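From the kitchen table: a good year for red cordial

I have been meaning to write up the redcurrant cordial since the last newsletter, and as three of you have now stopped me at the gate to ask about it, I'd better get on with it!

It all began with Anju Gautam, who had more currants than she could possibly eat and left a carrier bag of them on my doorstep with a note saying "please". I'd never made cordial in my life. I rang Shalini Kandpal, who has, and she talked me through it while I hunted for the big pan.

You'll want a kilo of currants, stalks and all (Shalini is firm on this, stripping them is a waste of an afternoon), and just enough water to cover the bottom of the pan. Warm them gently until they burst, mash them a bit, then tip the lot into a jelly bag and leave it to drip overnight. Don't squeeze it. I squeezed my first batch and it went as cloudy as a pond. Next day, measure the juice and stir in 350g of sugar for every half litre, over a low heat, for as long as it takes to dissolve. Add the juice of 2 lemons, bottle it while it's hot and keep it in the fridge once it's opened.

Now, the argument. Lorcan Gallagher likes his at one part cordial to four of water, and I think that's far too sweet – I go for one to six, with fizzy water if there's any in. Harish Khurana takes it neat over vanilla ice cream and won't hear a word against it. The only fair way to settle it is to pour the mixes out next to each other in clear cups, on something white, and have a proper look at the colour before anybody starts slurping.
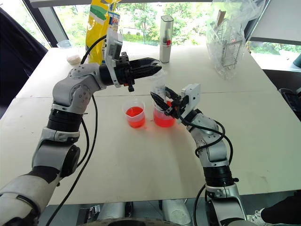 Two cups of red, side by side. One to four or one to six?

I got 30 small bottles out of everything Anju gave me, and there are still a few left if you'd like one. Please bring an empty bottle to swap, with a lid that fits. Manuela Caputo has promised to show me her blackberry version next, and if it keeps as well as she says it does, we should have some to share in November.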